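Liltum Desk Pad, wool felt, dark grey 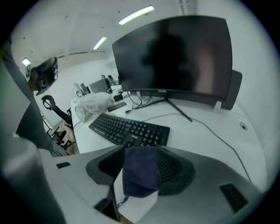
White desk with curved monitor and full-size keyboard

The Liltum is a desk pad of pressed wool felt, made by Stollow for people who write and type at the same table for many hours. It lies under the keyboard and the wrists, it makes the sound of the keys softer, and it protects a light desktop from scratches and from the marks of cups.

The felt comes to us in rolls and is cut in our workshop by Lindiwe Le Roux. The underside has a thin layer of natural rubber, so the pad stays in its place when you push the keyboard back to make room for paper. The edges are not sewn. In the first weeks they give a little fluff, and you can take this away with a dry brush.

Size and material
Length: 730 mm
Thickness: 6 mm
Upper side: pressed wool
Underside: natural rubber
Colour: dark grey

Please measure your desk before you order. If your monitor has a wide stand, measure also the free space in front of its feet. The pad may lie under the feet, but a heavy screen will leave dents in the felt. They become smaller if you hold a steam iron a little above the wool and then let it dry flat.

Care
Brush in one direction. For coffee or tea, press a clean cloth on the spot at once and do not rub. Do not put the pad in the washing machine. Ink can be difficult, and Edivaldo Lacerda in our customer service will gladly tell you what to try first.

Using a mouse
An optical mouse works well on the felt, but it moves slower than on a bare table. Customers who prefer a quick mouse usually take the Purna, our smaller pad with a smooth cork surface, and put it at the side.

Delivery and returns
The pad is sent rolled in a cardboard tube. Lay it with the felt side down for one night and it will become flat. You can return it within 60 days if it has no stains and was not cut. The guarantee on the rubber layer is 2 years.

The light brown colour will be available again in June.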